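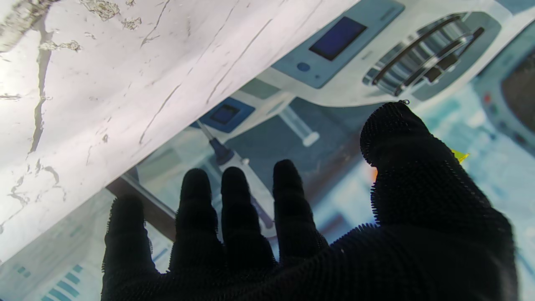
## Unit 9: Tie-breaking in league standings

Sports Administration, spring term. Notes by Corina Ammann, revised February. Read with the Otine League rulebook extract from Unit 5.

### 9.1 Terms

A **tie** exists when two or more teams finish the season with the same winning percentage. A **criterion** is a single measure used to separate them. A **procedure** is the ordered list of criteria together with the rule for moving from one to the next. Most disputes come from the second part of that definition. Rulebooks usually list their criteria clearly and then say little about what happens when a criterion separates some of the tied teams and leaves others level.

### 9.2 Common criteria

| Criterion | Data used | Main weakness |
|---|---|---|
| Head-to-head record | Games among tied teams | Fails when results form a cycle |
| Division record | Games inside the division | Schedules may differ in length |
| Common opponents | Shared schedule only | Small sample |
| Point differential | Tied-team games or all games | Rewards running up the score |
| Strength of schedule | Opponents' records | Outside the team's control |
| Drawing of lots | None | Unrelated to play |

Head-to-head should be applied to a group of three or more only if every team in the group has played every other team. Where it hasn't, some leagues allow a "sweep" exception: a team that beat all the others advances, and a team that lost to all the others drops out. Check whether the rulebook states both halves. The Otine text states only the first.

### 9.3 Restart and continue

Two rules are in use.

- **Restart.** Once any team has been separated from the group, the remaining teams go back to the first criterion.
- **Continue.** The remaining teams stay in the order given by the current criterion, and any still level go on to the next one.

The two rules can give different standings from the same results. A rulebook that is silent on this point is incomplete, and an appeal panel will have to choose.

### 9.4 Worked case

Rawat, Wemo and Proritard finish level. Each pair played once:

- Rawat beat Wemo by five
- Wemo beat Proritard by nine
- Proritard beat Rawat by three

Every team is 1–1 within the group, so head-to-head record doesn't separate them. Point differential in these games is the second criterion.

| Team | Differential |
|---|---|
| Wemo | +4 |
| Rawat | +2 |
| Proritard | −6 |

Under *continue*, the order is Wemo, Rawat, Proritard. Under *restart*, Wemo is placed first and the other two return to head-to-head. Proritard won that game, so the order is Wemo, Proritard, Rawat.

Now cap the margin of any game at five points. Wemo's win over Proritard counts as five. The differentials become Rawat +2, Wemo 0, Proritard −2, and Rawat is first. Wemo then takes second place under either rule. The cap has changed the winner, and it has also removed the disagreement between the two rules in this case. That second effect isn't general.

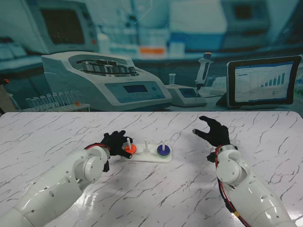
*Tower of Hanoi, with an orange ring on the leftmost peg.*

### 9.5 Drafting points

1. State the procedure for two teams and for three or more in separate clauses.
2. Name the games that feed each criterion. "Point differential" alone is ambiguous.
3. State restart or continue in the text itself, and avoid leaving it to a footnote.
4. Say how forfeits are scored. A forfeit entered as a large fixed margin can decide a title.
5. Publish before the first game. Amendments take effect the following season.

### 9.6 Exercise

The handout file contains 2,000 simulated seasons for a league with the Otine schedule. Apply both rules to each season that ends in a tie of three or more, and record the share in which the final order differs. Repeat with the cap at five. Submit the table and a replacement clause of at most 40 words.

Dayana Rengifo takes questions on the file format. Clauses go to Trefor Trevor in plain text.

Reading for Unit 10: Ibarra's notes on seeding and bracket placement, first section only.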